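Product Review: Drudden Campaign Ledger, Second Edition
Posted on February 12, 2019 in Reviews, Tabletop, Accessories
Reviewed by Prasanna Barua for the Clusonstead Tabletop Society

The Drudden Campaign Ledger is a bound record book for game masters who run long fantasy campaigns. It is published by Marikar and contains 100 pages, divided between session logs, character rosters and a section for maps. The Society tested the second edition over a full campaign set in the port city of Grurthorpe, with Normunds Mockus as game master.

Layout and Paper

The session log is the strongest part of the book. Each entry occupies two facing pages, with room for initiative order, treasure and unresolved plot threads. Ink did not show through the paper during testing. The roster pages are less successful. Spell lists are confined to a narrow column, and Mr. Mockus moved his to separate sheets before the party reached the harbor.

Members who prefer printed tables kept in labeled stacks will find that the Ledger offers no pocket or folder for them.

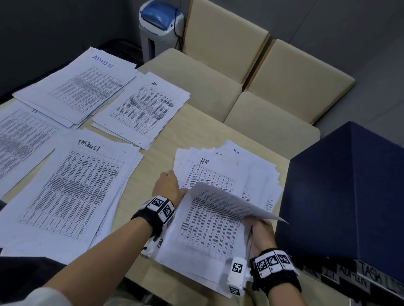

Binding and Durability

The book lies flat when open, and the stitching held through regular use. The cover showed wear at the corners by November. Two ribbon markers are supplied, although the shorter one does not reach the bottom of the page.

Recommendation

The Ledger is recommended for game masters who keep notes by hand. Groups with many spellcasters should examine the roster pages before purchase. Gayan Sivakumar will review the companion bestiary separately.

Filed under: campaign notes, fantasy, game master tools, pen and paper RPG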